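Sound Absorption of Household Textiles in a Small Teaching Room

Student project report, January 13, 2018

1. Introduction

Speech is hard to follow in a room with bare walls and a hard floor. The usual remedy is to fit purpose-made acoustic panels, but these cost more than most schools and clubs can spend. The aim of this project was to find out how much of the same effect can be had from ordinary textiles hung on the wall, and at which frequencies the effect is lost.

The quantity of interest is the reverberation time, the time taken for the sound level to fall by 60 dB once the source has stopped. Sabine's equation relates it to the volume of the room and the total absorption of its surfaces. The equation assumes that the sound field is diffuse, an assumption that becomes weaker as the room becomes smaller.

2. Materials

Three textiles were compared: a thin printed cotton sold as Kivi, a wool blend sold as Britex and a heavy curtain fabric with a brushed back sold as Nutia. Each was cut to the same area and hemmed along the top edge only. The samples were stored flat between sessions to avoid permanent folds.

A wooden surface reflects most of the sound that reaches it at speech frequencies. Furniture of this type was therefore kept in the same position for every measurement, and small items were left where they were.

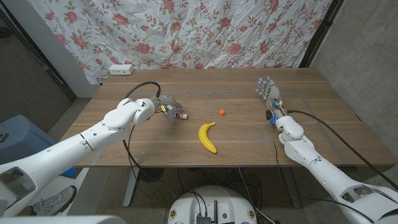
Figure 1. Wooden table top with small objects, including a banana.

3. Method

The sound source was a loudspeaker in one corner, facing the corner, driven with interrupted pink noise. The decay was recorded with a measuring microphone at six positions and analysed with the Trudonex software package, which gives the reverberation time in octave bands. The background level was noted before each run, and any run in which the decay range fell below 30 dB was repeated.

Each textile was tested in two arrangements. In the first it was hung flat against the wall. In the second it was hung 50 mm from the wall on a batten. A further set of runs was made with the fabric gathered to half its width, using twice the area of cloth.

Folds matter for two reasons. They increase the amount of material that the sound wave passes through, and they hold part of the cloth away from the surface behind it. Both effects depend on how the cloth happens to fall, so gathered samples are less repeatable than flat ones.
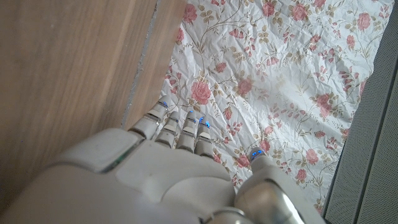 Figure 2. Crumpled white floral fabric next to a wood-grain surface and a grey perforated panel.

4. Results

The Kivi cotton had almost no effect when hung flat. The change in reverberation time was within the spread of repeated runs in every band below 2 kHz. With the air gap a small reduction appeared at 1 kHz and above.

The Britex wool blend gave a clear reduction at high frequencies in both arrangements. The Nutia curtain fabric performed best overall, and when gathered with the air gap it was still effective at 574 Hz, the frequency of an additional single-tone check. Below 300 Hz none of the textiles made a useful difference – the curves for the bare room and the treated room could not be told apart.

5. Discussion

The results agree with the theory of porous absorbers. Air moves fastest a quarter of a wavelength from a rigid wall, and a thin material placed there removes the most energy. At low frequencies that distance is well over a quarter of a metre, far more than the gap used.

The main source of error was the room itself. It is small enough for separate resonances to be present in the lowest bands, where the decays were often curved and the fitted slope depended on the range chosen. 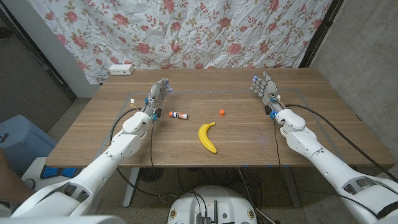
6. Further work

The measurements should be repeated with wider air gaps, with the batten spacing as the only variable. The flow resistance of each cloth ought to be measured directly, as weight alone is a poor guide to it. The samples were last washed in August and the effect of washing was not examined.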